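Section 6. Setting Up Policy Rate Alerts and Loan Repricing

This section explains how to connect Clurkedar to a source of central bank policy rates, how to link those rates to variable-rate loan products, and how to review the results before new rates are posted to customer accounts. It applies to institutions that have completed the chart of accounts and the product catalog.

Last revised 20 Jul 2022. Section owner: Mirjana Shehu, Product Documentation.

Before you begin

Confirm that you hold the Rate Administrator role. Users with the Rate Viewer role can open the screens described in this section but cannot save changes.

Have the following on hand: the name of the reference rate as it appears in your loan agreements, the calendar of scheduled rate meetings for the current year, and the notice period that your agreements grant to borrowers.

Caution: Do not carry out these steps while end-of-day processing is running. Loans opened during that window may be priced at the previous rate.

6.1 Adding a reference rate

1. From the main menu, select Treasury, then Reference Rates.

2. Select New Rate. Enter a short name of up to 20 characters. The short name is printed on customer statements and cannot be changed after the first posting.

3. In the Source field, select Jirkden Feed if your institution subscribes to the automatic service. Select Manual if staff will key in each decision.

4. Enter the current rate and its effective date. The effective date is the date on which the rate applies, and it may be later than the date of the announcement.

5. Select Save as Draft. The rate appears in the list with the status Pending.
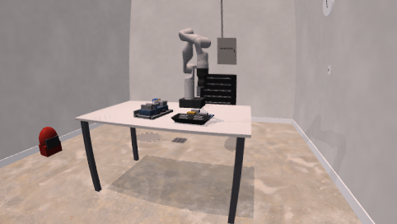
6. Ask a second Rate Administrator to open the draft and select Approve. The system does not accept approval from the user who created the entry.

Note: Rates are stored in basis points. A change of one percentage point is recorded as 100, and a change of one-tenth of a point as 10. If you paste figures from a spreadsheet, check that they have not been rounded.

6.2 Linking the rate to loan products

A reference rate has no effect until it is linked to at least one product. Each product may follow only one reference rate at a time.

1. Open Products and select the variable-rate product you wish to link.

2. On the Pricing tab, choose the reference rate from the list. Only approved rates are shown.

3. Enter the margin. The customer rate is the reference rate plus the margin, subject to any floor or ceiling entered on the same tab.

4. Choose a repricing rule. Immediate applies the new rate on its effective date. Next Due Date applies it from the following installment. Quarterly holds the change until the first day of the next quarter.

5. Enter the notice period in calendar days. If the notice period ends after the effective date, the later of the two dates is used.

Caution: Changing the repricing rule on a product with open loans affects every loan under that product. To limit the change to new lending, copy the product under a new code and close the original to new business.
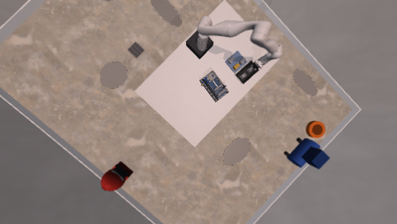
White table surface on a mottled tan and brown floor platform.

6.3 Setting alerts

Alerts tell staff that a decision is expected or that a published rate differs from the one held in Clurkedar.

1. Select Treasury, then Alerts, then Add.

2. Choose the alert type. Meeting Reminder is sent ahead of each date in the meeting calendar. Rate Mismatch is sent when the feed and the stored rate disagree.

3. Add the recipients. Use a shared department mailbox where one exists, so that alerts are still received when a staff member is on leave.

4. Select Send Test and confirm receipt before you close the screen.

Note: A decision to hold the rate unchanged does not create a new rate entry. It is written to the decision log with the date and the words No Change. Auditors may ask for this log, and it should not be cleared.

6.4 Running a trial repricing

A trial should be run after every approved change - even a small one - before the new rate is posted.

1. Select Lending, then Repricing, then Trial Run.

2. Select the reference rate and the products to be included.

3. Select Calculate. Other users may continue to work while the trial is in progress.

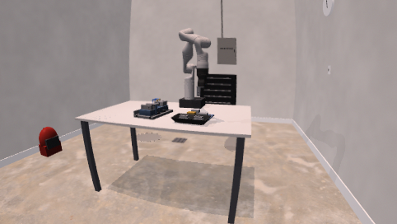

4. Open the Exceptions report. Loans are listed there if the new rate would breach a floor or ceiling, if the installment would no longer cover the interest due, or if the borrower has opted out of electronic notices.

5. Resolve or accept each exception. An accepted exception requires a written reason.

6. Select Release to Posting. Notices are generated at this point and placed in the outgoing queue.

Institutions that print notices through the Nägeli module should check the letter template each March, when the annual disclosure wording is updated. Institutions using Eken for archiving do not need to export the notices separately.

Caution: A released repricing cannot be withdrawn. If a rate was entered in error, create a correcting entry with the same effective date and repeat the steps in 6.4. Both entries remain visible in the rate history.

For accrual treatment of corrected rates, see Section 7.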